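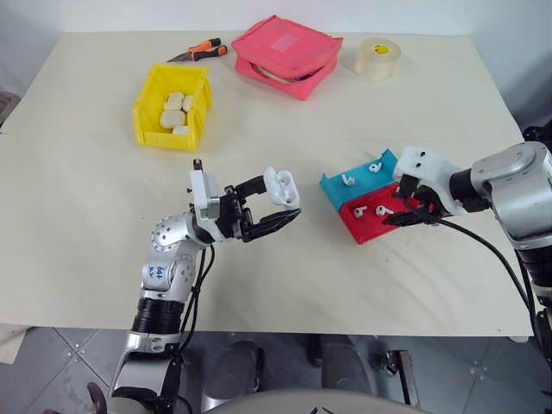
How often do you redo the gripper fingers on a two-arm cell like yours?

Every 1000 cycles we pull them, wipe them and check them against a straightedge, and we swap them when the tips stop meeting evenly.

Shabnam Bhutto gives that answer before I've sat down. She looks after the earbud cell at Dendale, and she is very happy to talk about fingers. "People want to hear about the software, and sure, the software's great," she says. "But put a worn tip on a slippery little charging case and see how far your software gets you!"

The job is small and fussy. Charging cases come out of a yellow bin, one arm holds the case open, and the earbuds sit on a blue and red fixture where the other arm can reach them. Bhutto taught most of the positions by hand, with Hina Arain at the keyboard. "Hina nudges, I squint," she says. "We did 303 points in January and threw out plenty of them. I loved it, I'd do it again tomorrow."

The tray lips gave them trouble early on. A finger coming in too low would catch the folded edge, so they raised the approach and slowed the last stretch. Arain still thinks it could be a touch quicker. Bhutto doesn't, and they have agreed to keep arguing.

Then there are the cables. "Always look at your cables," Bhutto says, and she gets up to show me on her own sleeve how a loop should hang at the elbow, with enough slack for the full turn and not so much that it snags on the table. She checks them with the power off, running a thumb along the jacket and feeling for flat spots near the joints.

Her notes go in a paper logbook. Entry 354 reads, in full, "left wrist, click, tightened, no click." The click had bothered her for days, and the cause was a bracket screw. "I was so pleased with that one," she says. "I went and told everybody at lunch."

Next on her list is a second set of fingers with a softer pad, which Arain has already drawn up. Bhutto wants to try them on the left arm first and leave the right one alone until she's had a good look at the wear.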